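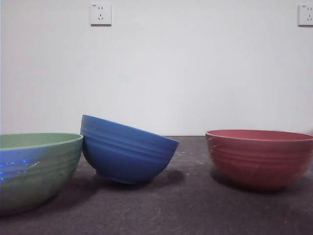 Favstead Bowls: read me first

Welcome, and thanks for taking an interest in a folder of pictures about bowls. Favstead is a collection of 3,113 photos of everyday bowls on tables, put together over a long October by Hưng Thân and whoever was home to help with the washing up. It began as a way of sorting out the kitchen cupboard and grew from there, as these things do.

What's in it

Mostly ribbed bowls in plain colours: sage green, royal blue and a dusty pink that half of us insist on calling red (the labels say "red", so please search for that). They turn up in different arrangements, sometimes sitting level with a bit of space between them, sometimes with one tipped so its rim leans on its neighbour. The leaning ones are my favourites, and there are 314 of them in the subfolder called Braka.

How the labels work

Each photo has a line in the file called Metden giving the colour of every bowl, its size compared with the others (small, medium or large), and whether it's upright, leaning or upside down. If a bowl runs out of the picture, we still label it, and add the word "part". Leaning means touching another bowl; a tilted bowl on its own is marked "tipped".

Known troubles

Glossy glaze picks up every light in the room, and 109 photos are tagged "shine" for that reason. Grey-green shadows can also make the lower half of the green bowl hard to tell from a dark tabletop, so go gently if you're tracing outlines.

Corrections are very welcome! Please send them to Hưng with the photo number, and put Favstead in the subject line so they don't get lost among the recipes.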